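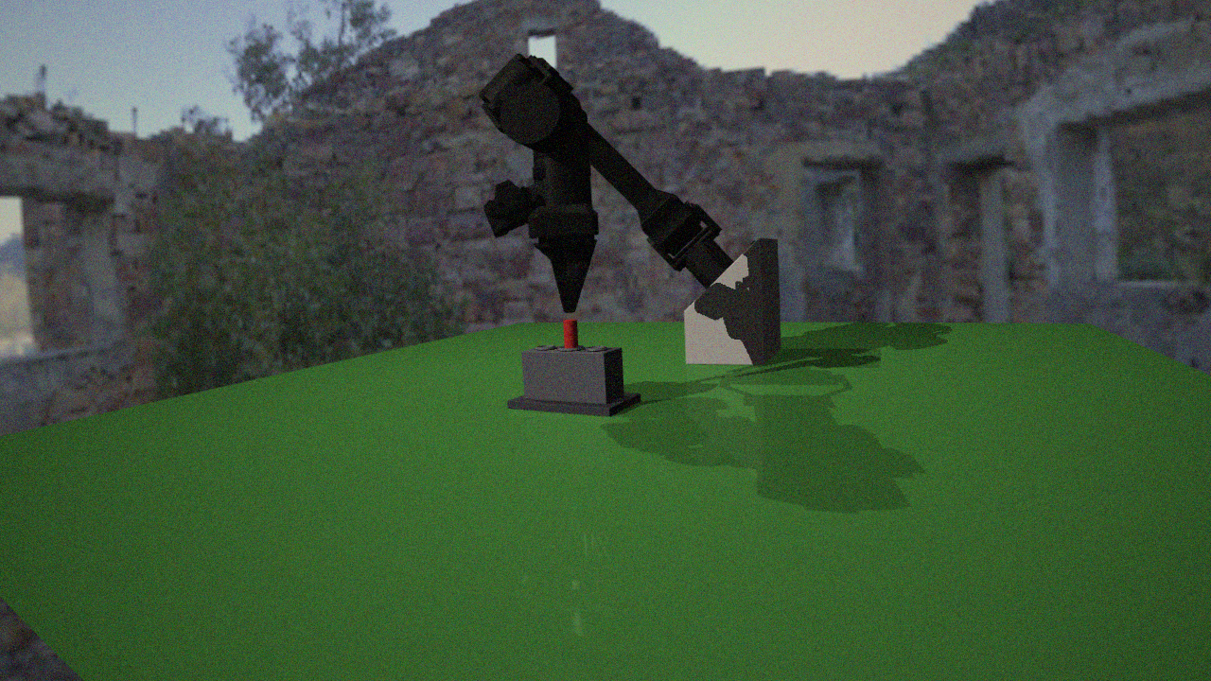
Flencombe Bench Simulator, home license: my review after a long summer with it

Posted 20 July 2020 by Theresia Wieser

I taught shop class for years and never once got to play with a robot arm, so when my nephew told me there was a program that lets you run one on your own computer, well, I was in before he finished the sentence. It's called Flencombe, and the home license cost me 50 dollars. The arms themselves start at a good deal more than that, and I don't have the bench space anyway (ask my husband about the lathe).

You get a set of practice tasks and a few backdrops to put behind them. I've spent nearly all my time on the peg task with the old stone ruins, and I love it there. A black arm over a bright green floor, with crumbling walls and a tree behind it - it's like doing homework on vacation! The red peg stands up on its gray block and you bring the pointed tool down over it, as close as you dare. Getting that tip right above the peg took me five evenings. I was so pleased I called my sister.

The shadows deserve a mention. The arm throws them right across the white wedge and out over the green, and I found myself using them to judge height when the straight view wasn't telling me enough.

Now for the grumbles. The manual is thin, and the chapter on joint limits seems to have been written for people who already know all about joint limits. I tried the Girkitham add-on pack too, and it crashed twice while loading, though their support lady was very kind about it and sent me a fix the next morning. My older laptop got awfully loud, so I'd use a desktop if you have one.

I'd give it four stars out of five. There's a new set of tasks promised for August, and I've already put my name on the list for it.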